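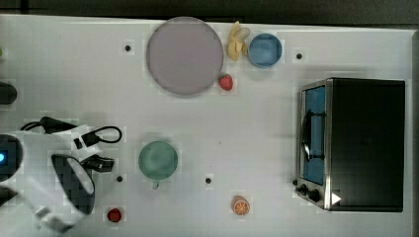
Vier Punkte und kein Protokoll: Thread über unsere neue Hausnorm für Greifversuche

1/ Seit September gilt bei uns am Institut eine Richtlinie für Manipulationsversuche am Tisch. Intern heißt sie »Talia«, 795 Zeilen, verbindlich für alle, die Erfolgsquoten veröffentlichen wollen. Ich habe sie zweimal gelesen und bin nicht überzeugt. Ein paar Gründe, der Reihe nach.

2/ Was ich gut finde: Die Tischplatte muss schlicht und matt sein, und sie braucht feste Bezugspunkte. Vier kleine schwarze Punkte auf weißer Fläche, mehr verlangt Talia nicht. Wer einmal versucht hat, einen fremden Aufbau allein nach einem Paper nachzustellen, weiß, was das wert ist.

3/ Jetzt das Aber. In der Richtlinie steht, wo die Punkte sitzen. Es steht nirgends, wo die Objekte im Verhältnis zu den Punkten liegen. »Übliche Küchenszene, mittlere Dichte.« Was bitte ist mittlere Dichte? Teller, Becher, zwei Erdbeeren, Banane, Orangenscheibe, fertig?

4/ Die Objektliste kennt zum Beispiel den Eintrag »Banane«. Geschält oder ungeschält, egal. Eine geschälte mit aufgeklappten Schalenlappen hat aber eine völlig andere Kontur als eine geschlossene. Wer das eine trainiert und das andere testet, misst etwas, aber nicht das, was nachher in der Tabelle steht.

5/ Gleiches Problem beim Becher. Henkel nach unten, Henkel nach oben, Henkel zur Seite: laut Talia dieselbe Ausgangslage. Für einen Greifer mit einem bevorzugten Anfahrwinkel sind das verschiedene Aufgaben. Ich habe das im Entwurf kommentiert. Antwort: »Wird in der Folgeversion geprüft.«

6/ Duyên Phí hat vorgeschlagen, die Henkelrichtung einfach in Grad mitzuschreiben. Kostet pro Durchgang ein paar Sekunden. Abgelehnt wegen »Aufwand im Betrieb«. Dieselbe Richtlinie verlangt drei Unterschriften für den Tausch eines Greiferfingers.

7/ Zur Quote. Vorgeschrieben sind 100 Durchgänge pro Aufgabe. Klingt streng. Es steht aber nicht drin, wie oft dazwischen neu angeordnet werden muss. Man kann also eine Anordnung 100 Mal wiederholen und darf das Ergebnis »robust« nennen. Steht so in Abschnitt 2, man kann es nachlesen.

8/ Und was ist ein Erfolg? »Objekt am Ziel.« Eine zerdrückte Erdbeere im Teller ist nach dieser Definition ein Erfolg. Eine unversehrte einen Fingerbreit daneben ist ein Fehlschlag. Ich wüsste gern, wer von den Unterzeichnenden das für eine sinnvolle Rangfolge hält.

9/ Kabel. Wir haben eine ganze Seite über Raumlicht und einen Halbsatz über Kabel: »sind sachgerecht zu führen«. Eine Schlaufe, die vorn am Greifer in Richtung Tischmitte ragt, kann man sachgerecht finden oder eben nicht. Ich finde: Radius festlegen, Befestigungspunkte festlegen, vor jeder Serie prüfen und abhaken.

10/ Geräte mit Tür, also alles vom Typ Tischbackofen. Talia behandelt sie als »Hindernis oder Ziel, je nach Aufgabe«. Eine eigene Regel für den Türschwenk gibt es nicht. Muss der Bereich vor der Glastür frei bleiben? Wie weit? Bei uns macht das jede Gruppe nach Gefühl.

11/ Immerhin: Netzstecker raus bei allen Versuchen, die Wärme nicht brauchen. Das ist klar formuliert und prüfbar, da meckere ich nicht.

12/ Die Gegenposition, fairerweise. Diễm Phí (nein, kein Tippfehler, die beiden sind Schwestern) meint, eine lockere Norm, die alle einhalten, sei mehr wert als eine strenge, die alle umgehen. Bei der Vorgängerin »Udeo« war es tatsächlich so: sehr genau, und irgendwann wurden die Bögen nachträglich am Freitagnachmittag ausgefüllt.

13/ Das Argument nehme ich ernst. Nur löst man es mit kürzeren Bögen. Wenn man die Anforderungen so weich macht, dass jeder Aufbau sie erfüllt, kann man sich die Bögen gleich sparen.

14/ Was ich mir für die nächste Fassung wünsche:
Lage jedes Objekts relativ zum nächsten Bezugspunkt.
Zustand bei Lebensmitteln (ganz, geschält, geschnitten, Attrappe).
Henkelrichtung.
Mindestzahl neuer Anordnungen pro Serie.
Schaden am Objekt als eigene Spalte.

15/ Das passt auf eine halbe Seite. Streichen könnte man dafür den Anhang zur »Anmutung des Arbeitsplatzes«, den meines Wissens noch kein Mensch angewendet hat.

16/ Weil schon zwei gefragt haben: Nein, ich kann das Dokument nicht hochladen, es ist intern. Die Gruppe Lâm arbeitet an einer öffentlichen Fassung. Kommentare zu den Punkten 7 und 8 nehme ich gern mit in die Runde, am liebsten von Leuten, die selbst Serien fahren.

17/ Nachtrag zu 10: Bei »Bokov« im Nachbarlabor kleben sie den Türschwenk mit Band auf dem Tisch ab. Steht in keiner Norm. Übernehme ich ab der nächsten Serie.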